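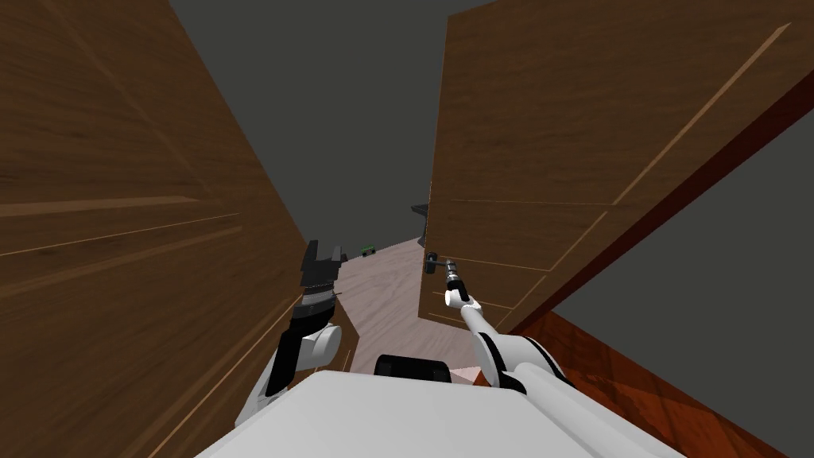 February
Posted by Hoi-yan Yeh

Ticket 1134: scheduled statements going out twice

Okay, writing this one up while it's still fresh, mostly so that whoever gets it next time doesn't lose two days the way I did. If you just want the fix, skip down to "What fixed it" and come back when you're bored.

What was reported

Li-hua Pan over at Wan opened the ticket at 7:40 in the morning. Her customers were getting two copies of their monthly statement by email, a few minutes apart, same PDF, same subject line. Some of them had already paid twice (!), so she was pretty unhappy, and I don't blame her. She's on Sudetti with the Ondska mail add-on, the standard setup, nothing custom that we knew of.

I asked for the outbox log and a couple of the duplicate emails with full headers. She sent them right back, which I love. Thank you, Li-hua.

What I tried first

My first guess was the retry setting. We've all seen that one: the mail server is slow to answer, Sudetti decides the send failed, and it tries again. The timeout on her account was 200 seconds, so I bumped it to 300 and asked her to run a small batch. Still doubles. I left it at 300 for the rest of the day anyway, then put it back so it wouldn't confuse things later.

Second guess was a duplicate schedule. I looked in Settings > Schedules and there was exactly one, "Monthly statements," set for 6:00 a.m. I turned it off and on again. I renamed it. I deleted it and made a fresh one, and that got me a new and exciting result — three copies. I really should have stopped and thought about that right there, but it was late and I went home.

Third guess, next morning, was the mail provider. Kam-wah Yip checked the relay for me and every message had its own ID, so the relay was only passing along what it was given. Two messages in, two messages out. That ruled out anything past our end, and Kam-wah very kindly did not say "I told you so" about it.

What was really going on

The three copies were the clue. If deleting a schedule and adding one gives you an extra email, then the deleted one is still running somewhere. So I asked Ka-ming Chou to pull the job table straight from the database, and there they were: three live jobs for one account. One was mine from the night before. One was the original I thought I'd deleted. And the third was from before the account got moved to the new server, with an end date in 2035 (I have no idea who picks these end dates).

So there are two separate problems:

The move copied the old job over but gave it the old owner ID. The Schedules page only shows jobs with the current owner ID, so it never showed up, but the scheduler doesn't care who owns a job and ran it every month right on time.

Deleting a schedule from the page while its job is queued removes the page entry and leaves the job. That's a real bug, and I've filed it with Prornbridge under the same ticket number plus "-B".

What fixed it

1. Pause the scheduler for the account (Admin > Jobs > Pause). Don't skip this, or you'll hit the queued job bug yourself.
2. Run the job list with "all owners" checked. The box is hidden under Advanced.
3. Write down the job IDs before touching anything.
4. Remove every statement job, including the one that looks right.
5. Unpause, wait for the queue to show empty, then make one new schedule.
6. Send a test batch to an inbox you control.

I did this with Li-hua on the phone. The test batch came through as singles. We then ran the real one for a handful of customers she'd warned ahead of time, and those were singles too.

Still open

Fung-ping Leung is checking whether other accounts from the same server move have leftover jobs. So far she's found one more, and that customer hadn't noticed because the old job was pointing at a dead address. If you get a ticket with "twice" or "double" in the subject, please check the job list before you mess with timeouts.

Refunds for the double payments are with billing. I'm not touching those, but I've linked the list Li-hua sent.

Update, 4:15 p.m. — Prornbridge confirmed the queued job bug and says it'll be in the next patch. No date yet. Keeping this ticket open until then.

Questions about this log: ask the support desk | Copyright Sudetti Support | Back to top

Recent tickets
Statement PDF opens blank on older phones
Ondska add-on asks for password every login
Customer import stops at the first accented name
How to move an account between servers (needs an update!)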